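Textile Basics, Unit 4: Knitted Structures
Handout prepared by Salma Tahiri

Please read these notes before the practical class. Bring your notebook and a pair of needles with you, and one cable needle if you have it.

1. Knit and woven

A woven cloth has two sets of threads which cross each other. A knitted cloth can be made from only one thread, which forms loops. Each loop is pulled through the loop under it. For this reason a knit stretches easily in the width, and it can also run if one loop is broken.

The vertical line of loops is called a wale. The horizontal line is called a course. Students mix these two words every year, so please learn them well.

2. Ribs

A rib is made when knit and purl stitches stand in columns next to each other. The purl columns go back and the knit columns come forward. We use ribs at cuffs and hems, where the garment must hold close to the body.

3. Cables

In a cable, a group of stitches changes place with the group beside it. For the common rope cable of four stitches, you put 2 stitches on the cable needle, hold them in front or at the back of the work, knit the next 2, and then knit the ones which were waiting. If you hold them in front, the rope turns to the left. If you hold them at the back, it turns to the right.

Cables pull the fabric together. A sample of 70 stitches with cables will be narrower than the same number in plain knitting, and it needs more yarn for the same width. Always make your gauge sample in the real pattern.

On a body knitted from hem to shoulder, the cables run up and down. On a sleeve they follow the length of the arm, so they lie horizontal when the sleeve is spread to the side.

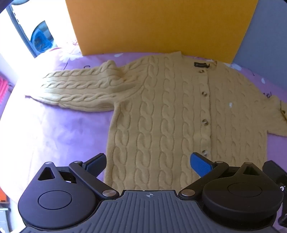 4. Blocking and drying

Wash the sample in cool water with little soap. Do not twist it. Press it in a towel, lay it flat and put the edges straight by hand. Do not stretch the cables too much, they lose their height.

5. Homework

Knit one rope cable sample, 60 rows long, and write down its width before and after blocking. Give it to Ashraf Tawfik in the workshop.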